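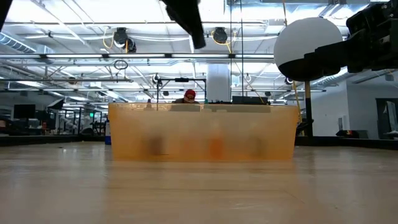
Suvaren cable relief kit for bench-mounted arms

Sold by Ketilsson. Fits left and right arms. In stock.

I'll start with the bit most product pages leave out: this kit exists because we broke something. I run the picking benches here, the sort where two arms share one table and spend all day reaching into plastic bins, and in February one of ours stopped dead halfway through a pick with its gripper half closed. No bang, no smoke. It just sat there, and the screen told me the gripper had lost contact with the controller.

I did what everybody does and turned it off and on again. It came back! I was very pleased with myself for the whole of lunch. Then it did it again, and again, always on the long reach to the far corner of the bin, and then the really nasty one came: the gripper lost its signal for a moment, woke up, decided it ought to be open and let go of what it was holding. Only a plastic bottle, luckily. But my colleague had a hand on the table at the time, and we stopped the bench there and then.

What was wrong with it

Asger Ingvarsson took the wrist cover off and found the fault in ten minutes, after I'd spent two days blaming the software. The gripper cable was clipped down too tightly behind the last joint. Every long reach bent it over the same sharp corner, and after 1,278 hours one of the signal wires had cracked inside its sleeve. From the outside it looked perfect. You could bend it one way and get a steady signal, bend it the other way and get nothing (I sat there doing this for far too long).

We looked at our other arms that afternoon and found two more with the same flat, shiny patch on the cable. Neither had failed yet. Both came out of service anyway.

What you get

One wrist saddle, which holds the cable in a wide curve and does away with the corner.
Two soft clips for the forearm.
One replacement gripper cable, 900 mm, made for constant bending.
One spring guide for the shoulder end.
Screws, a hex key and a printed sheet with the torque settings.

Weight added at the wrist: 75 g. You'll want to put that into your payload settings, and please do it before you run anything at speed. I forgot on the first arm and it sagged a touch on every pick, which had me hunting for a second fault that wasn't there.

Fitting it

Allow an hour for your first arm. Switch off at the wall and support the arm before you loosen anything, because some models have no brake on the wrist and it will drop on your knuckles. Ask me how I know. Take the old cable out completely, leaving none of the old clips behind, and run the new one through the guide first and the saddle last. Then move the arm by hand, slowly, into every far corner it ever has to reach, and watch the cable the whole way. There should be slack left at full stretch. If it goes tight anywhere, shift the forearm clip towards the elbow and try again.

Check it again after 12 hours of running. The clips do bed in a little and mine needed a quarter turn.

What it won't do

It won't change how your gripper behaves when the signal drops. Ours was set to open when it restarted, and that was a setting, so we changed it to hold still and wait for a person. Have a look at yours, kit or no kit. And if an arm has already started cutting out, take it off the job until the cable's been swapped. A restart clears the message and leaves the cracked wire exactly where it was.

Which arms it fits

Made for the Grudutau bench arm, both sizes. It also goes on the Zilby, though you'll need the longer screws, so say so when you order and I'll drop them in the bag. For anything else, send me the width of the wrist and a photo of how your cable runs at the moment, and I'll tell you whether it's worth trying.

Page last changed 25 October 2021. The saddle now comes in black only.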